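Ticket 590: Upstairs thermostat keeps dropping off the network
Opened by: Bernice Agyeman
Status: Open, waiting on customer

Hi Drasura folks! I'm back, sorry. I wrote in February about the upstairs thermostat and Kwaku Owusu on your team got me going again, and it was great for a while, but now it's doing the same thing and a new thing too, so I figured a fresh ticket was better than digging up the old one.

The old thing first. The upstairs unit goes gray in the app and says "Last seen 2 hours ago" (or whatever it is at the time) while the wall display looks perfectly happy. The downstairs one never does this. Same model, same router, put in on the same afternoon by the same guy.

The new thing is error 246 on the wall display. It shows up for maybe a minute and then goes back to the normal temperature screen. I looked in the booklet and the list skips right over it, so I have no idea if it's scary or not.

Stuff I've already done, so you don't have to ask me!

Restarted the router. Twice. It came back fine and everything else in the house was online, including the printer, and that printer is a diva.

Pulled the thermostat off its wall plate, waited five minutes, snapped it back on. It joined the Wi-Fi right away and stayed on until the next morning, then went gray at 6:40 a.m., right when the heat kicks on. I think the timing matters. The same thing happened the next two mornings.

Checked the wires behind the plate. I've got red, white, green and yellow going into terminals. There's also a blue one that's just tucked back in the wall, not hooked to anything. Is that the C wire everybody talks about on the forum? Kwaku never brought it up last time but we mostly talked about router channels.

Forgot the network and set it up from scratch. It took three tries because the app kept spinning on "Finding your device," but it did finish.

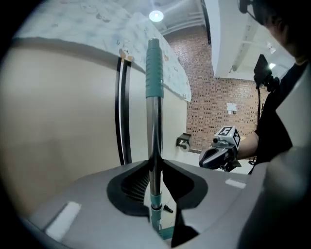

Anyway, firmware. The downstairs unit says version 205 and the upstairs one says 2-something, I couldn't get the whole number to show because the text scrolls off the little screen before I can read it. The app says both are up to date. If they're supposed to match, maybe that's the whole problem?

Update, same evening: got a reply from Anežka Malý (thank you, that was fast!). She says a unit with no C wire can run low on power when the furnace starts, and that 246 is a low-voltage notice, so it drops the Wi-Fi to save itself. That fits the 6:40 thing perfectly. She wants me to find out whether the blue wire is connected at the furnace end before anybody touches anything upstairs.

So I shut the furnace off at the switch and took the panel off. It's a Sumeck, pretty old, and the board has a row of screws with letters next to them. The screw marked C has one wire on it already, going off toward the AC. The blue one from the upstairs cable is wrapped around the outside of the bundle and not attached at that end either. I left it alone, put the panel back and turned everything on again. Heat works fine.

Two questions for Anežka. Can two wires share the C screw, or do I need some kind of splitter? And is this something I can do with the power off, or should I call the installer? I'm comfortable with a screwdriver but I'd rather not cook the board in the middle of heating season.

I've switched the upstairs schedule to a flat 66 for tonight to see if it stays online with fewer starts. I'll check the app at breakfast and add whatever it says to this ticket. Mornings before nine are best if you want to call me.

Bernice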